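A visit to the Wivitz table workshop

Open day report, July 2024

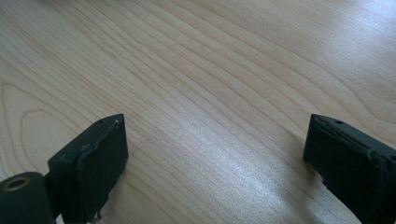

Pale tabletop with arched grain on the left and straighter lines toward the right.

Wivitz makes tables and not much else. The workshop sits behind the old freight yard in Skorkow, and twice a year it lets visitors in. I went with Natnael Feyisa, who is shopping for a dining table and had a list of questions.

Imtiaz Talukder took our group through the board store first. Boards are stacked with thin strips between them and a date chalked on the end. He pulled out a few and talked about how they were sawn. Flat-sawn boards give those tall arches, like church windows. Closer to the edge of a board the lines run straighter. Customers tend to ask for one or the other, but most tops end up with both.

The finishing room was the part I liked best. The light color shows the grain well from one side, and from the other the shine hides a good part of it – worth walking around a table before you decide. Natnael asked about water rings. Imtiaz said to wipe spills up and not to use anything with ammonia in it.

The tour runs roughly 44 minutes and costs nothing. A small side table in the showroom was marked at 190, unfinished. Delivery is extra.

Parking is tight, so come early or walk from the station. The next open day is in October. Sign up at the front desk with Debashish Abeysekara, who also keeps the list for the offcut sale.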